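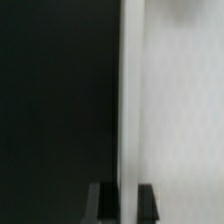 Jul 24, 2020. Dark panel, pale strip, fit check

Sevim says the gap between the dark panel and the light strip is fine. I'm not convinced. There's a thin dark line from about halfway down to the bottom, and higher up I can't make one out. Could be the panel leaning, could be shadow. Want a feeler gauge in there before anyone calls it straight.

The Trosta finish sheet promises "even color." The black goes grayer toward the top left. Might only be the light, so look again with the lamp moved.

Pale side: faint streaks in the middle and lower down, and a gray smudge near the top. Heriberto thinks it will wipe off. Maybe. Try a damp cloth on a small patch first, wait 15 minutes, then decide. No solvent.

Olby wants 3 more sets for Himatville by December. I'd hold off ordering until the gap is measured. The last quote was over 3,000 and I don't trust that one either.

To do: gauge, level, cloth. Ask Demirtaş what they shimmed with.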